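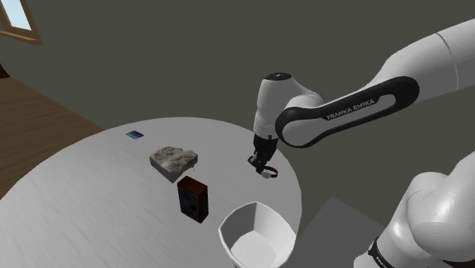 Why Do We Get Hiccups?

Hic! You're halfway through a sandwich and out pops that funny little sound. Under your lungs sits a big, stretchy muscle called the diaphragm (say it DIE-uh-fram), and it helps you breathe all day long. Sometimes it gives a sudden jerk - and in rushes the air!

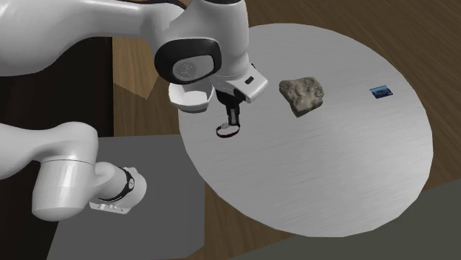

Where does the "hic" come from?

Way down in your throat are your vocal cords, the same ones you use for singing and giggling. When the air rushes in, they snap shut, and there's your hic! Most hiccups go away all by themselves.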